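Putting this year's equipment plan for the Raston project in one thread so I can link to it later. We have a fixed amount to spend and a longer list of wants than it covers.

Where we stand: we do all our planning work in simulation first. Two arms on a white torso, indoor layouts, simple pick and place. The compute for that is already paid for, so it stays off the list.

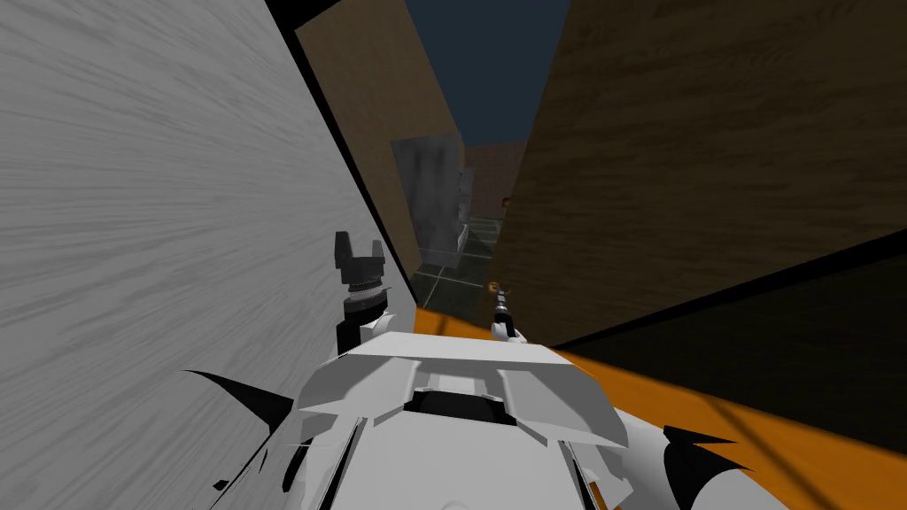 First item is grippers. The plan is to buy 2 parallel-jaw units, one per arm, and keep the wrists we have. I priced the Isar and the Araya. Isar is $2,500 each with fingers. Araya is cheaper up front but sells the finger pads separately.

Pads are where the money goes over time. A set from Araya is $110, from Isar $94. If you change them as often as we do, the cheaper gripper stops being cheaper before the year is out.

Before you buy, check the opening width against the smallest and the largest thing you plan to pick up. Do it in the sim with your own objects. The data sheet gives you one number and you need to see it next to your own parts.

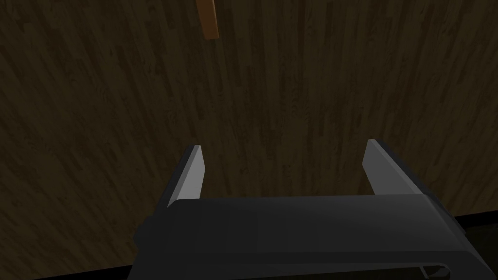
Second item is shipping and import fees. I left these out last time and had to move money from the spares line in August to cover them. They now have their own line.

Third is tables. People forget tables. The height and depth decide how far the arm has to reach, and a deep one can push you up a size in arm, so pick the table before the arm. We tried a few in the sim and the shallower ones won.

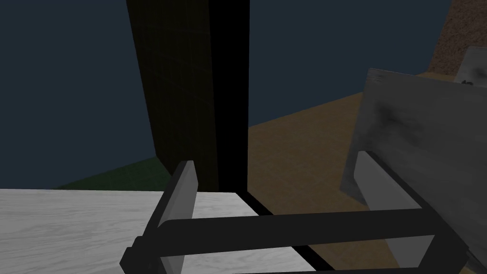 Pluduvthorpe Robot Bench
Equipment planning and purchasing
2022-01-13

Fourth is spares. One set of pads per gripper on the shelf, plus a cable. If there is money left at the end I would put it here before anything new.

What I am not buying this year: a force sensor for each wrist. I would like them, but nothing we have planned needs them yet. Same for a second controller.

Orders go in once both quotes are back in writing. Isar has replied, Araya has not. If you have bought from either one and had to send something back, reply with how long it took.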